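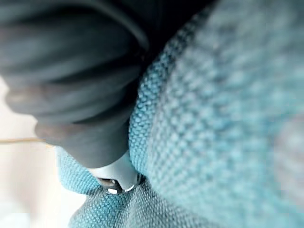
Boris Kolev wrote in after the last newsletter to say that he had followed our advice about airing knits before putting them away, and that his blankets still came out of the cupboard smelling like the inside of a suitcase. Had he done something wrong, he wanted to know, or was it the cupboard?

I have been thinking about his letter for most of March, I'm afraid, partly because it's a good question and partly because I spent two afternoons on my knees in front of my own linen closet and came away with opinions. So this month's household item is all about thick, loopy, textured blankets and throws - the waffle ones, the bouclé ones, the chunky knits that seem to take up twice the room they ought to - and how to get them folded, stored and back out again without a fuss.

Let me answer Boris first. I suspect the cupboard. A textured knit is full of little pockets, and every one of them holds on to whatever air it was put away with. If the closet stands against an outside wall, or if the shelf is solid and the pile goes right to the back, the air in there simply sits. Pull everything forward by the width of your hand and leave the door open overnight once in a while. I'd also take a cloth with warm water and a drop of dish soap to the shelf itself and let it dry with the door open until the next day. Most of us wash the blankets faithfully and never once wash the shelf (I had not done mine in years, and the cloth came back a color I won't go into).

Now, folding. I was taught to fold blankets in half, and in half again, and again, until they were a brick. This is fine for a flat cotton sheet and rather hard on a chunky knit. The more times you double it over, the fatter the fold gets, and the stitches on the outside of that fold are pulled open while the ones on the inside are squashed. After a winter on the shelf you'll see a line across the blanket that takes a good long while to relax. What I do these days is fold the long sides in to meet at the middle, so I have a strip, and then roll the strip loosely from one end. The roll should be soft enough that you can push your whole hand into the center. If it wants to spring open, tuck it in a pillowcase and leave the end unbuttoned.

Hrvoje Radonjić, whose mother kept a guesthouse up in Motutberg, tells me they never rolled anything. They folded in thirds both ways and then, every time the beds were changed, the pile was turned upside down so that the bottom one got a turn on top. I like that very much. It costs you nothing and it means no single blanket spends the whole year being sat on by the others. They used to mark the corner of each with a bit of colored thread, too, so that it was plain which room it went back to, and I can see that being handy in a house with children who are particular about their own.

Handling matters more than people think with a loopy weave. Take your rings off, or turn the stones in toward your palm. Lift from underneath with both arms, the way you'd pick up a sleeping cat, and don't drag by a corner. If you do catch a loop, please don't cut it! Lay the blanket flat on the bed, find the stitches on either side of the long one, and ease the slack back along the row a little at a time with a blunt needle or the end of a crochet hook. It takes patience and decent light. I did one the other evening with the radio on and it was very nearly pleasant.

Washing I'll keep short, as the label has the last word. Cool water, a gentle cycle, plenty of space in the drum, and dry it flat if you can manage it. We don't have a table big enough at our house, so I put a clean sheet down on the spare bed, spread the blanket over that and turn it morning and night. Hanging a wet chunky knit over a line will give you a longer, thinner blanket than the one you started with. Make sure it is dry all the way through before it goes anywhere near a shelf. The outside will fool you. Press a fold of it against your cheek, and if it feels the least bit cool, give it another day.

Several of you have asked about vacuum bags. I tried them one summer with a heavy throw and a couple of ordinary fleeces. The fleeces were fine. The throw came out looking as though it had been ironed, and it needed a steamy bathroom and a lot of shaking before it looked like itself. For anything with a raised texture I'd stick with a cotton bag, or an old duvet cover, and just accept that it will take up room.

And if you haven't got the room, maybe one or two of them could go. Sadao Kinoshita is collecting clean blankets and throws again at the Kadrić building, in the room at the end of the hall on the ground floor. Last winter's drive brought in 93 of them, and every one found a home. Pulled threads are no trouble, but please wash things first, and do leave pillows at home as there's no shelf for those. The door is open until 4 in the afternoon. If you have a big load, ring the side bell and somebody will come down and give you a hand.

Next time I hope to get to the matter of mending blanket edges, which Rok Živković has been after me about ever since his binding came away along one whole side. If you have a favorite stitch for that, or a good way of matching old ribbon, do write and tell me. I read all of it, even when I'm slow to reply. Boris, let me know how the shelf turns out.

Filed under: Around the House, Linens & Laundry, Reader Letters

Search this site... Go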